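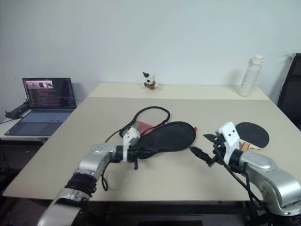
Bunance Pack Station, two-arm, tabletop. For shops and small warehouses that put soft goods into cases, pouches and sleeves all day. Soft goods are the hard part – anything with a zipper, a flap or a cord. A black paddle case lying flat with its long cord looped over the table is the kind of job we mean, with a paddle and its wooden handle next to it and an arm on each side. Boxes are easy, plenty of machines do boxes.

Current version released October 17, 2023. Replaces the Lesia single-arm unit. Lesia owners keep their service plan, mounts do not carry over, sorry.

What you get
Two arms with grippers, mounting rail, controller, cables, stop button, spare finger set. Table not included. Laptop not included, any recent one is fine.

Numbers
Item programs on file: 105
Weight of arm pair with rail: 29 kg
Setup and first training: 2 days on site
Part number for the full kit: 3082

What changes for your people
Read this part before you order. Somebody still has to stand nearby. The station does the repeat motions – hold the edge, push in, pull the flap over – and a person loads the items, checks them and clears jams. Most customers move one packer per shift to checking and returns. Plan for that, talk to them first, pay them for the training days. We had one site that skipped the talk and the station sat under a sheet until April.

Wrists get a rest. Pace is steadier, also slower than a fast packer on a good day, we won't pretend otherwise. Breaks can be taken when people want them and not when the line allows. Teaching a new item takes an hour or so once your staff have done a few, and the packers are usualy better at it than the engineers.

Mixed materials OK. Netting, mesh and fabric each need there own grip setting, save them under seperate names. Small stuff left lying on the table – fine if it's outside the work area, otherwise move it.

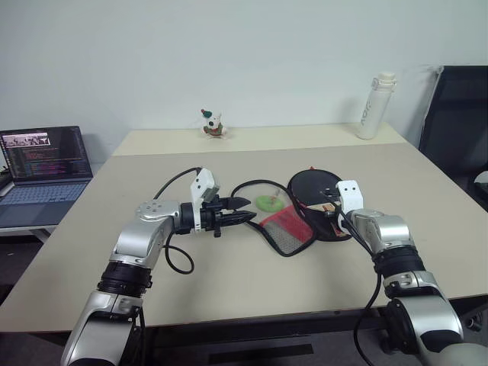
Stan wrote to us after the first months that he had expected to be bored watching it and mostly wasn't, since he now picks which items get taught next, but that the night shift should have been trained in the same week as days and not after. Fair point. Night shift training is now in the standard price.

Not suitable for
Glass, food, anything wet. Items heavier than the gripper rating, see data sheet.

Ordering
Lead time on request. Tisano finger sets fit with the adapter plate, order seperately. Demo units can be booked through the contact form, put your heaviest and your floppiest item in the message.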